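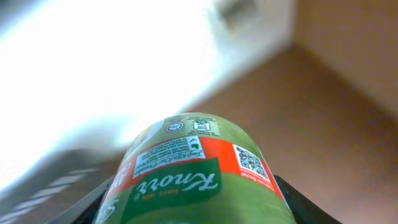 A pantry basket is a drawer that one can carry to the table, a reader wrote to the Femo Household Encyclopaedia, and she asked that the article should say so before it speaks of sizes. The comparison is now common in writing on the subject.

Pantry basket

A pantry basket (also food basket, dry-goods basket or, in older shops, grocery tray) is an open container used in the home for keeping packaged foods together. It stands on a shelf, in a cupboard or on a table. It is different from a shopping basket, which has a handle and is made for carrying over a longer way, and from a bread basket, in which food is put without its package.

Form and material

Most pantry baskets are rectangular with rounded corners. Older ones were of willow or of wire. Plastic became usual later, because it can be washed in the sink and does not catch on thin wrapping. The walls may be closed or perforated. Perforated walls let the air pass and also allow the user to see from the side what lies at the bottom. The rim is normally thicker than the wall, as it takes the whole weight when the basket is lifted with two hands.

The maker Trernex sells its baskets in 5 sizes, of which the smallest is meant for tea and spices. The middle size weighs 700 grams empty. In the shops of Wuvero the same form is sold under the name "shelf tray", and there it is often bought together with a lid, although a lid makes it impossible to stand tall packages upright. 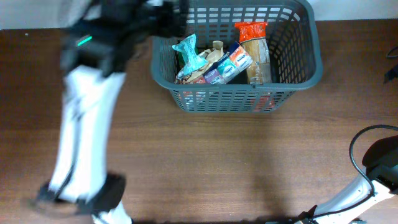

Grey plastic mesh basket with packaged foods, on a wood-grain table.

Contents

Usual contents are foods which keep well in a dry room: seasonings and stock products, biscuits, breadsticks, small cartons, soup packets and sweets. Fresh fruit is normally kept apart, as it can leave moisture on paper packets. Glass is also kept apart in many homes, except small jars.

Round containers, such as those of plastic in which seasoning is sold, are a known difficulty. Laid on the side they roll when the basket is moved, and the part of the label which one needs is then turned away. They are therefore put standing in a corner or laid between two flat packets, which hold them in place.

Filling

There are two main ways of filling. In upright filling, every package stands on its short side and the tallest ones are placed along a wall, so that they can lean. In flat filling, the packages lie in layers. Upright filling needs more floor space but nothing has to be lifted out in order to reach another thing. Crisp foods, for example breadsticks, are always put in last.

The household school Siqueira teaches upright filling from one end of the basket to the other. The free part at the end is left for things bought during the week. In its course book the basket is treated in chapter 7, together with the airing of cupboards. An inventory sheet for the inside of the cupboard door is printed at the back of the same book and can be ordered separately under number 1033.

Cleaning

Plastic baskets are washed with warm water and a little soap, and the slots with a soft brush. Crumbs should be shaken out first. Willow baskets must not be soaked; a damp cloth is enough, and afterwards they are left to dry in the shade. In many homes the cleaning is done in January, when the packages left from the holidays are sorted by date.

See also: Bread basket; Cupboard; Dry goods; Larder; Shelf lining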